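Room and Table Attendant (part-time), Upper Floor
Stendalar shared workspace
Posted 2/8/24

We are looking for one person who will take care of our upper floor. Stendalar is a shared working house with desks on the lower level and wooden tables upstairs, where the members sit for meetings, for small workshops or only for a coffee. The position is 18 hours in a week, mornings mostly, and it is open until we find the right person.

The work is simple but it asks for attention. You will prepare the tables before the groups come, put out the cards and the flowers, wipe the wood with the correct cloth (please never the wet sponge!), and bring the room back to order when a group has left. You will also greet people at the top of the stairs and show them their table. 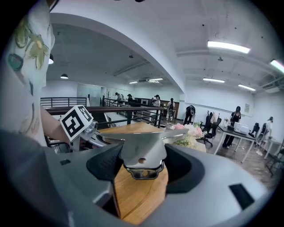
The upper floor with its white arch and black dome lamps.

We change the flowers on Monday. Dağdelen delivers them to the front door before opening, and you will divide them in the small vases, one for each table. The vases are light and they fall easily, so we ask you to carry them by hand and not on the tray. Name cards are printed by Kaan Karaca in the office, who will give them to you with the plan of the day.
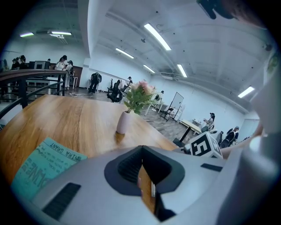 Groups very often move the furniture and forget to move it back. You should be able to push a table together with a colleague and to go up and down the stairs many times. From the upper level one can hear well what happens at the desks, and also the opposite, so a calm way of working is important to us - chairs are lifted, not pulled.

We would like you to have:
Some experience in a café, hotel, library or similar place
English good enough for talking with guests
A good eye for small disorder

Experience with wood care is welcome but we can teach it. Nermin Kocabaş will work beside you in the first two weeks.

To apply, please write a short letter to Müzeyyen Uysal and leave it at the reception, or use the form on our page. Tell us which mornings are possible for you and from when you can start. A photo is not needed. We invite people for a talk and a short trial morning, which is paid.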